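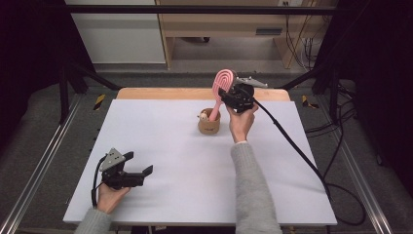
Grallutow - Manual Skills Team, second floor

I have worked on this team since May, and before that I was six years in the packing hall downstairs. My old colleagues ask me often what I do now, and my answer is never very good. I say that I pick up a scoop and put down a scoop. They laugh, and then they ask if it is true that the robots will take the packing hall. So I want to write it down properly, in my own time, also as an exercise for my English.

My day is made of short recordings. I sit at the table with one gripper in each hand, and I do a small task with kitchen things or packing things: a pink slotted scoop and a paper-colored cup, for instance. Each task is short, and then I begin again. The movements are saved, and the engineers on the third floor use them to train the arms that will one day stand in the packing hall. I don't understand all of the training part. Kerubo Mollel has explained it to me two times with drawings, and I understood it both times until the next morning.

The plan for one person is 300 good recordings in a week. A recording is good when the movement is calm and complete. If I drop something, I must mark it, and it goes to a different folder. In my first week I had 79 good ones. I was ashamed of this number, but Vlasta Bartoš, who started before me, showed me her own first week in the list and it was lower than mine.

What surprised me is how much my hands knew already. In the packing hall I never thought about how I take a thing by its handle. You close the fingers and it is done. With the gripper you have two jaws and no fingertips, and you must decide where to hold, how high to lift, and from which side to come to the cup so that you don't push it over. The cables also have their own opinion. I learned to let them lie to the outside and to not turn my wrist too far. After some weeks my shoulders stopped hurting, but I still do the stretching that Maribel Ospina taught us, every hour, standing next to the chair.

Now the difficult part. The packing hall has two lines, and this spring the company told us that the second line will get arms for the sorting of small parts. The first site was in Pomarmont, and Seidu Dankwa went there for two weeks to help. He told us that no person was sent home, but that the work changed. Before, six people stood at the line. Now four stand there, and the other two went to the evening shift in a different building. For one of them it was fine. The other had small children and left after a month. I think this should be told also, because in the company newsletter I could read only about the first four.

My own feelings are mixed. I earn a little more than before and I sit down most of the day, and my knees are thankful. I am also teaching a machine the work of my friends. When I eat lunch in the big canteen I still go to the old table, and usually it is nice. One time somebody asked me, not in a friendly way, how my students are doing. I did not have a reply ready. Later I thought that he had the right to ask.

We had a meeting with Kenneth Ignacio, who leads the whole project, and I asked him if people from the packing hall could come up and try the grippers for a day. He agreed faster than I expected. The first two visitors came last week. One of them was better than me with the left hand after one hour, and she told our engineers that they had placed the cup in a position where nobody at the line would ever place it. They wrote it down and changed the task the same afternoon. I was very proud of her.

There is a new list of tasks from next month, with lids and small bags. The bags worry me a little, they are soft and they never lie the same way twice. Vlasta says that I should practice with tea bags at home, using kitchen tongs. I tried it yesterday evening and two of them are still behind the stove.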